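Signs of Care: Lettering in the Public Library

When the Nollside district library reopened its children's floor in July, visitors spoke first of the lettering. The engraved plates and printed notices had gone. In their place were words made by hand, in shapes that a child of four can trace with a finger.

The change followed a year of study led by Amparo Toledo, head of public services, who asked 200 families how they found their way between the shelves. Many parents admitted that they did not read the old signs at all. Letters of even size and colour — however correct — had become part of the wall.

The library now keeps 60 alphabets, each cut by local residents at evening workshops. 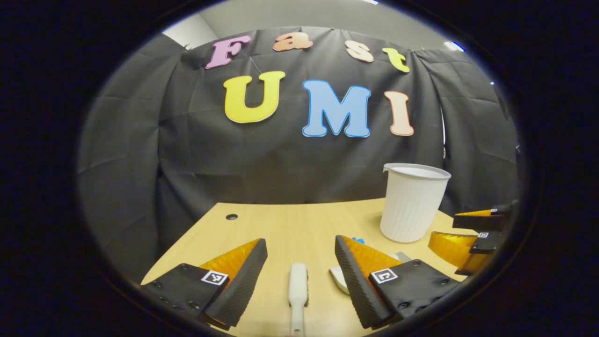

Training is provided by Torunn Bråten, a retired sign painter, who teaches spacing before she teaches form. Her pupils learn to judge the gaps by eye. Neighbouring branches have asked to borrow the sets, and the first loans will go to Drornora in the spring.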